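The arms are the cheap part

By the time I sat down with Phyllis Entwistle at Breneck, I had a spreadsheet, a coffee and a very wrong idea of what a pair of robot arms costs to own. She runs purchasing there, and she laughed at my first tab (kindly, I think!).

"You've budgeted for arms," she said. "Now budget for Monday morning."

So we started over. Mounts, spare gripper fingers, wrist cameras, cables. So many cables! Breneck went through 40 of them in its first year, and Phyllis now keeps a separate line for them at $2,000. Flowers get their own line too, because stems and leaves come apart with handling and you keep buying more.
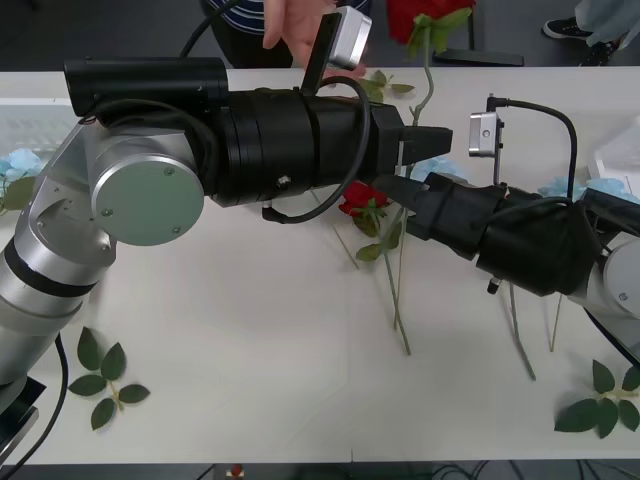
Two arms, red roses and a lot of loose greenery on the worktable.

The bit I'd missed completely was people. Booker Thibodeaux, who plans the floor at Hnatiuk, logged 232 hours of staff time on his two-arm table before he asked for a second one. He had quoted his boss a third of that, and he still winces when he tells the story.

His advice was to get quotes from at least two suppliers (he used Imasia and Sullura) and make both of them price the spares on the same page as the arms. One came back $537 higher and included a year of replacement fingers. Guess which one he signed.

My spreadsheet has six tabs now. Phyllis wants a seventh for floor space.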